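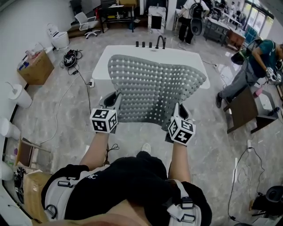
2026-02-21 黒色水栓の水垢試験、中間記録。浴室用の黒い水栓金具で、乾燥後に残る白色析出物がどの程度目立つか、どこまで落ちるかを見ている。試験片は平板だが、実際の金具は黒いハンドル三つに曲がった黒の吐水口という構成で、白い浴槽の縁に載っていれば周囲との明度差が大きく、視線は金具に行く。平板の測色値だけで目立ちやすさを判定するのは無理がある。曲面での見え方は別項にした。

試験片
表面処理は四種。記号は棚のラベルに合わせる。
E:Ekach、粉体塗装、つや消し
W:Weltel、溶剤系焼付塗装、半つや
V:Visser、PVD、ヘアライン下地
U:Umano、黒色クロムめっき
各3枚。端部の塗膜が薄いものがEにあったので、端は測定範囲から外す。受入時の光沢と色は全数測定済み、値は共有フォルダの表にある。

試験水
炭酸カルシウム換算で硬度400 mg/Lに調整した水に、ケイ酸ナトリウムを少量加えたもの。前回は硬度成分だけで作ったため、クエン酸であっさり全部落ち、差がつかなかった。現場で問題になる固い膜はシリカ分を含むことが多いので、今回から加えた。加える順序に注意。ケイ酸ナトリウムを先に溶かし、pHを中性付近まで戻してからカルシウム塩を入れる。逆にすると容器の中で白濁し、滴下前に沈殿する。濁った液は使わず作り直した。

滴下と乾燥
マイクロピペットで定点に滴下、恒温槽で乾燥、室温に戻して次を滴下。これを1サイクルとして、本日で115サイクルに達した。途中、November分の予備試験で使った治具を流用したが、試験片の受け面がわずかに傾いており、液滴が片側に寄った。水準器で見て直したのが開始直後なので、影響は小さいと見る。ただし初期の輪じみの位置がずれている片がある。写真と測定点を重ねるときは裏面の刻印を基準にすること。表の見た目で合わせない。

観察
Eは析出物が表面の凹凸に入り込み、輪の境界がぼやける。遠目には全体が灰色がかる程度で、個々の滴の跡は意外に見えない。そのかわり、乾拭きで白い粉が広がり、かえって汚くなる。
Wは輪郭がはっきり出る。滴の縁に析出が集中するいわゆるコーヒーリング状。光沢が中途半端に残っているため、照明の映り込みと白い輪が重なると非常に目立つ。
Vはヘアラインの方向に沿って液が伸び、輪が楕円になる。線に直交する向きの光で見ると濃く、平行な光ではほとんど消える。測色計の向きで値が変わるので、向きを固定した値だけ採用。
Uは析出量そのものは他と変わらないように見えるが、下地の反射が強く、見る角度による差がいちばん大きい。正面では薄く、斜めからは白い。

除去
各処理から1枚ずつ抜き、クエン酸水溶液を含ませた不織布を載せて放置、水洗、柔らかい布で拭き取り。カルシウム主体の部分はどれも溶けた。残ったのは滴の縁にある薄い半透明の膜で、爪に引っかかる。これがシリカ系の成分かどうかは未確認。外観だけで決めず、断面かEDXで見る。
E、残膜あり。凹部に残るため拭いても動かない。
W、残膜あり。強くこすると落ちるが、こすった部分の光沢が上がり、跡として残る。水垢より直しにくい。
V、残膜は少ない。繊維の粗い布でも線方向なら傷は見えず。
U、残膜あり。拭き筋が出る。めっき自体の変色は目視では認めず。酸への耐性は処理液と時間によるので、この結果だけで酸洗浄可とは書けない。

研磨剤入りクリーナーは今回の比較に入れていない。塗装品に使えば表面が削れるのは予備試験で見ている。メラミンスポンジも同様。つや消し面に使うと、その部分だけつやが出る。利用者がいちばん手に取りやすい道具なので、取扱説明書の禁止事項では薬品より先に書いたほうがよいと思う。

判定方法について
Struan Drummondから、色差の平均値で順位をつけると実感と合わないとの指摘。そのとおりで、平均を取るとEが最も悪く出る。面全体が薄く白くなるため。一方、並べて見ると気になるのはWのほうで、輪郭の鋭さが効いている。平均色差のほかに、輪の縁での明度変化の大きさを別の指標として取る案が出た。画像は拡散照明で撮ったものに統一し、縁を横切る線上の明度を読む。線の引き方で値が動くので、滴の中心を通る線に限定する。
合成指標にはしない。二つの値を並べて出し、重みづけは読む側に任せる。

曲面の件
吐水口のような曲がった形では、液滴が上面にとどまらず下側に流れて先端で乾く。平板に水平滴下した結果は、ハンドルの根元や台座まわりの水たまりには近いが、吐水口の下面には当てはまらない。曲面の試験は円筒の端材で始める。径の違うものを用意し、処理は在庫のあるWとVから。Eの円筒は手配中で、納期の返事待ち。

失敗メモ
恒温槽の中段と下段で乾燥時間に差がある。下段が遅い。段の入れ替えを途中からしか始めていないため、Uの片で輪が太いのは処理の差と切り分けられない。次回は最初から入れ替える。
イオン交換水で洗ったつもりの片を、水道水の洗浄瓶で流していたことが一度あった。該当片はWの予備で、本試験には入っていない。瓶のラベルを貼り直した。
光沢計の校正板に指紋。清掃して再校正、当日の値は取り直し済み。

次の作業
・残膜の分析依頼。VとEを先に出す。Vは量が少ないので、縁を避けて切り出すと何も入らない。切断位置を指示書に描くこと。
・残りの片はサイクルを続ける。除去した片も戻し、二度目の付着が早くなるかを見る。戻す前に光沢を測る。
・試験水は作り置きしない。2日置いた液の底に沈殿を確認したため、当日調製に変更。
・撥水コート品の追加は保留。初期の接触角は高いが、酸で拭いた後の値がないと比較の意味が薄い。

試験片の保管は乾燥剤入りの箱、表面どうしを重ねない。Wの受入品に擦れ傷が入っていたのは仕切り紙の粉が原因かもしれず、紙を替えて様子を見る。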